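Purkora busca participantes para su taller de encuadernación y restauración de libros

¿Te gustan los libros viejos, de esos que huelen a armario de la abuela y pierden una hoja cada vez que los abres? Entonces sigue leyendo, que esto puede interesarte. En Purkora abrimos una nueva convocatoria para nuestro taller de encuadernación, que empieza en mayo en el local de la calle Delacroix, el mismo de siempre, el de la puerta verde al fondo del patio (si vienes por primera vez, llama al timbre de arriba, el de abajo lleva meses sin sonar).

Buscamos personas con ganas de aprender un oficio lento y muy agradecido. No hace falta experiencia previa, ni tener buen pulso, ni saber coser. Por el taller ha pasado gente que no había enhebrado una aguja en su vida y que hoy nos enseña, con un orgullo que da gusto ver, los cuadernos que regala a toda la familia por Navidad.

El grupo trabajará con el fondo Sedora, una biblioteca particular de 3.000 volúmenes que nos llegó en cajas de fruta y que vamos ordenando con paciencia. De ellos, 207 necesitan una reparación sencilla: lomos despegados, guardas rotas, esquinas comidas por la humedad. Con esos empezaremos. Los más delicados los dejamos para las compañeras que ya llevan varios cursos con nosotros, aunque cualquiera puede acercarse a mirar y preguntar todo lo que quiera.

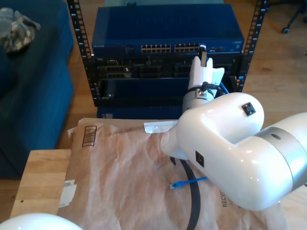 ¿Tengo que llevar mis propias herramientas?

Las herramientas las pone el taller: plegaderas, punzones, agujas, prensas, cola y papel. Solo te pedimos un delantal o una camisa vieja que no te importe manchar, y si tienes en casa un libro querido que quieras arreglar, tráelo también y le buscamos un hueco hacia el final del curso.

Las sesiones son por la tarde, de 18:00 a 20:30, con una pausa para el café que a veces se nos alarga un poquito, lo reconocemos. La inscripción cuesta 79 euros e incluye todos los materiales, además de un cuaderno cosido a mano que harás tú de principio a fin en las primeras clases. Si ese importe te supone un problema, escríbenos con toda confianza y lo hablamos, que para eso reservamos algunas plazas gratuitas en cada edición.

Al terminar, los libros restaurados volverán a las estanterías de la sala Flindov, donde se podrán consultar y tomar en préstamo. Nos haría mucha ilusión que dentro de unos años alguien abriera uno de ellos y encontrara en la última guarda, escrito a lápiz y muy pequeñito, el nombre de quien lo cosió.

Para apuntarte, déjanos en el buzón del local una nota con tu nombre, un teléfono y un par de líneas contándonos por qué te apetece venir. También puedes pasarte cualquier tarde de taller y rellenar la ficha allí mismo. Las plazas se asignan por orden de llegada y llamaremos a todo el mundo antes de empezar, también a quienes queden en lista de espera.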